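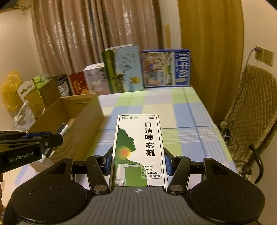
Hanyu says the valerian in batch 34 smells weaker than the January lot and wants to know if I dried it too warm. Fair question! I went back through my pages and the dryer setting is the same both times, so I don't think it's that.

26 Sep 2025

Started the second try at the lemon balm extract this morning. Weighed out 800 g of dried leaf (the Relberg stuff, the bag with the torn label) and split it over two jars, one with the stronger alcohol and one with the weaker. The weaker one went cloudy within the hour and I had to shake it three times before lunch to keep the leaf from clumping at the top. Not sure I like it. The other jar looks lovely - deep green already, and the smell when you open the lid is wonderful.

Filter papers are nearly gone. I used the coarse ones for the ginger and they let far too much through, so that has to be done again on Monday, sorry Satish.

Back to the valerian. Mamta thinks the root was cut too fine at Brutilcombe and lost its oils sitting in the sack, and I'm leaning that way too (the dust at the bottom was something else). I've put a handful of each lot in small bags on the shelf over the sink, marked 2 and 3. If you're passing, have a sniff and write down which one you think is older. No peeking at the order sheet!

Still to do: wash the press, call Grornton over the missing caps, top up the weaker jar.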